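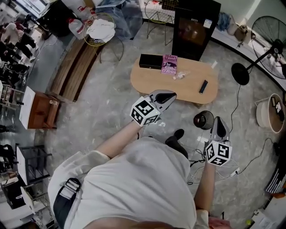 Why do people at work buy bottled water when there's a tap down the corridor? Mostly it comes down to the walk and the cup: a bottle can be carried back to a desk or into a meeting with a lid on, and a glass can't.

## 4. What the diaries told me

I should own up straight away that I went into this expecting taste to win. Kuklow has hard water, everybody who lives there grumbles about it, and I'd more or less written the paragraph on limescale before the first diary came back. So this section is partly a record of me changing my mind.

The diaries came from 14 office staff at Vorkotix, all based on the same floor of the Gill building. I asked each of them to jot down every cold drink of water they had during working hours, where it came from, and (if they could be bothered) a few words on why. That gave me 148 usable entries. It's a small set, and I wouldn't want anyone setting policy by it, but people wrote far more in the "why" column than I'd hoped for, and that column is what I lean on here.

### 4.1 Taste, and how little it came up

Taste was mentioned by 2 people. One of them liked the tap water! She'd grown up with it and found the bottled sort "flat and a bit sad". The other kept a filter jug on the windowsill and drank from that all day, so in practice he hardly bought a bottle either. Everyone else talked about something different, and the words that kept turning up were *lid*, *cup*, *washing up* and *meeting*.

I went back through the notes with Divina Galang, who coded the entries separately from me in Bralerer, and we argued for most of an afternoon over whether "couldn't find a clean mug" belonged under convenience or under hygiene. She said hygiene, I said convenience. We ended up giving it a code of its own, which I now think was right, as a missing mug turned out to be a complaint about colleagues as much as about germs. "Someone had left soup in mine" is a very particular kind of grievance.

### 4.2 The meeting bottle

The clearest pattern had to do with meetings. People who drank from the tap all morning would pick up a bottle on the way into a meeting room after lunch, and several of them remarked on it themselves, slightly puzzled. A glass on a shared table gets knocked. It sits next to laptops and paper. A bottle can go on its side in a bag, it can be shoved along to make space, and it goes home with you if you don't finish it. One diary put it as "I don't have to look after it", and I've quoted that line to so many people since that I ought to pay a fee.

Size matters too. The bottles people described were nearly always the small ones, with thin ribbed sides that crackle when you pick them up. These seem to be treated as a sort of disposable glass with a lid. The bigger bottles live on desks, get refilled from the tap for days on end, and were often entered in the diary as "tap" without further comment — something my form hadn't allowed for at all, and I had to ring round and check.
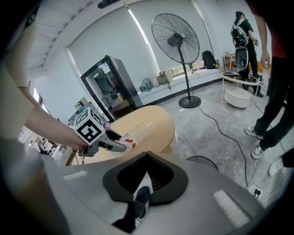

*Figure 2. Clear plastic water bottle with ridged sides and a small label, at a light wooden table.*

That refilling habit makes a mess of the usual split between bottled-water drinkers and tap-water drinkers. Of my diarists, 13 did both within the fortnight, and quite a few did both within the day. If I'd used a questionnaire asking "which do you normally drink?", I'd have got tidy answers and learned very little from them.

### 4.3 The walk

The kitchen tap in the Gill building is at the far end of the floor, past the printers and through a heavy fire door. The vending machine is by the lifts. I paced the two routes myself, feeling rather silly, and the tap is plainly the longer trip from every desk I tried. More to the point, it's a trip you make with both hands needed for the door. Three diarists brought up that door without being asked. Nobody brought up the price of a bottle until the second week, and then only when the machine stopped taking coins.

I can't separate the walk from the door with the data I have. A second round of diaries is planned for December, once the fire door has been fitted with a magnetic catch that holds it open in the daytime, and Divina and I have agreed to keep the same form apart from one extra box for refills.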